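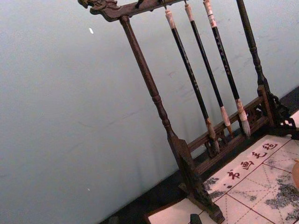 1/ Liten's two-arm tabletop kit is on a 30-day trial with us, and I'm deciding whether Dakville should keep it for brush lettering demos. I'm posting notes as I go. The listing asks you to leave standing items on the table, so the rack stays up with the brushes hanging tips down, right next to the felt. That's a fair test. A setup that only works on a bare table is no use to us.

2/ What's in the price: both arms, both hands, the base plate, and 11 sample motions from Hutsuliak, who write the software side. Brushes, paper and felt are on you. Lololbridge handles rental and shipping. Two crates, and the second one is heavy.

3/ Grip first. The spec sheet talks mostly about lifting boxes and bottles. A bamboo handle is thin and smooth, so that was my main question before signing anything.
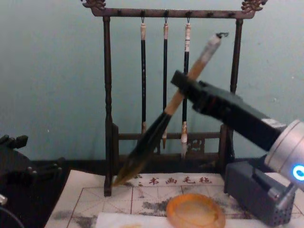 Right hand holding the big brush by the handle, tip just over the felt.

4/ My preference is a hold about midway up the handle. Lower down you get more control of the tip but the fingers crowd the dish. You can change the hold point in the software, but it's buried under "tool settings" and the manual gives it one line.

5/ Setup took me most of an afternoon. The arms were easy. Calibrating to the height of the felt was slow, and you redo it if you swap to a thicker mat. I'd like Liten to sell a simple height gauge with the kit.

6/ A few people asked about lettering quality. Judge for yourselves, but remember this is a demo kit and the price is in that range.
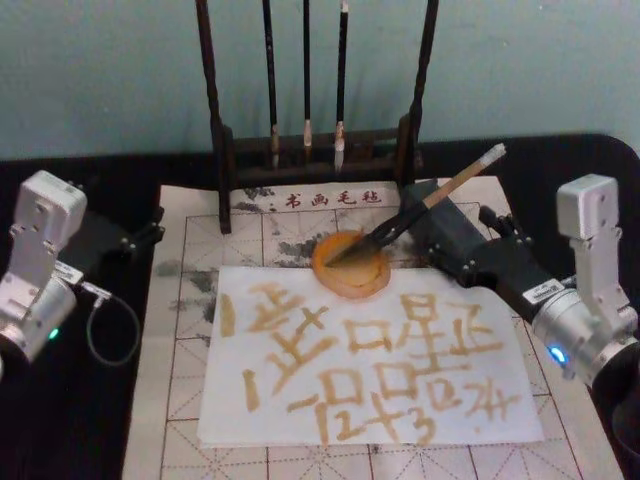

Brush in the dish, sheet on the mat. Top row is easier to read than the bottom one.

7/ My complaint is spacing. Strokes in the lower row run over each other, and the ends are blobby where the brush pressed down. Pressure is a single slider from 0 to 200 in version 2 of the software. For brush work I want it to vary within a stroke. I sent that to Hutsuliak as a feature request.

8/ Also on my list: a longer cable for the left side, and a manual with pictures of the hands from more than one angle.

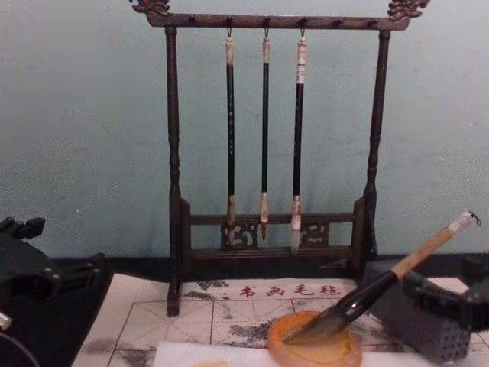

9/ Loading the brush is the part I'd want to show visitors, more than the writing. A wide, shallow dish suits the kit best. With the brush coming in on a diagonal like this, the bristles can rest against the inside of the dish. I tried the steep-sided cup from our supply closet when I was planning the table and gave up on it – it left too little room for the fingers.

10/ Where I am so far: good for demos, not something I'd buy for finished lettering. Rental terms from Lololbridge are reasonable and their support answers email the same day. I'd rent it again for November and hold off on buying until the pressure control changes.

11/ If you've run the Liten kit with a finer brush than this one, reply with your hold point and slider setting. I'll try them before the crates go back.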